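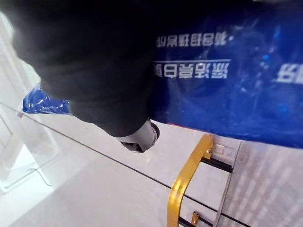
How often does the house robot at Setley get its hands checked? Every 50 hours of running, with a full strip-down at 1000.

The machine, a two-armed walker put together by Kokico, is in its second month in the Setley show flat. Upkeep is done on site now — no more van trips to Farah. Saves the best part of a day each time.

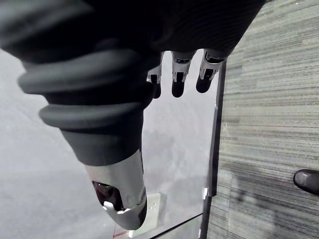
Joint pins come first, then the rubber on the fingertips, then the sleeves. Grit in the knuckles was the main fault in September, mostly carpet fluff. Civeck, who hold the service contract, have since swapped over 200 small parts and say the left thumb still needs watchng. Spare sleeves on order. 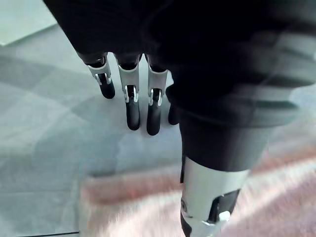
Silver-white finger segments and black tips, seen from the wrist camera.

After any work on the hands the arms are set up again from zero. 16 set positions, each one run slow and then at normal speed. If a finger lags the whole lot is done over. Bathroom runs are kept for the end of the list becuase the space is tight.

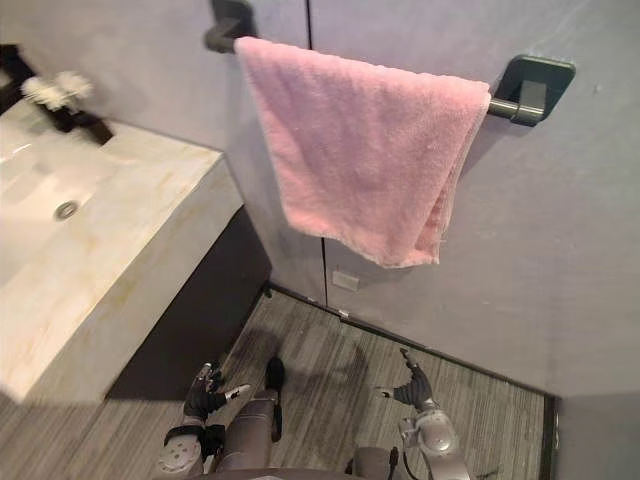
Both hands raised by the vanity unit, pink towel on the bar.

Next strip-down is due before the flat reopens. Opening times to follow.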